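Tote (storage)

A tote, also called a stock bin or handling bin, is an open-topped container used to hold, move and sort small goods. Totes are found in warehouses, parcel depots, libraries and charity shops, and are commonly moulded in grey or blue so that labels and contents stand out against the walls.

Design

Most totes have a flat floor and walls that slope inward towards the base, which allows empty units to nest. A typical medium tote is 800 millimetres long and carries a load of up to 30 kilograms. The Werkow pattern, adopted at the Warnaldale depot, added a rolled rim and a drain hole at each corner.

Mixed contents

A tote holding unlike articles is known as a mixed tote. Household sundries are the usual case: a scrubbing brush may share the floor of a bin with a toy bird and a small block. Long-handled articles are generally laid flat, and small rounded ones tend to settle in the corners.

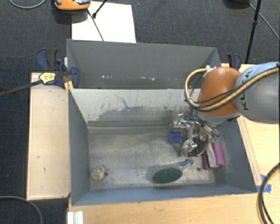

Raquel Amaral has objected that mixed totes are a false economy, as the time saved in filling them is lost again at the sorting bench. Her survey of Warnaldale found that single-line totes were cleared in half the time. Graça Peixoto disputed the finding in a reply the following June, noting that the depot handled very few single-line orders - too few, in her view, for a fair comparison.

Wear and care

Repeated loading leaves scratches on the floor and dark scuffs on the walls. Such marks are regarded as cosmetic. Cracks at the rim or base are grounds for withdrawal, and the Kulov handbook recommends inspection after every 100 cycles. Totes are washed with mild detergent and stacked upside down to dry.

See also: Crate; Pallet; Order picking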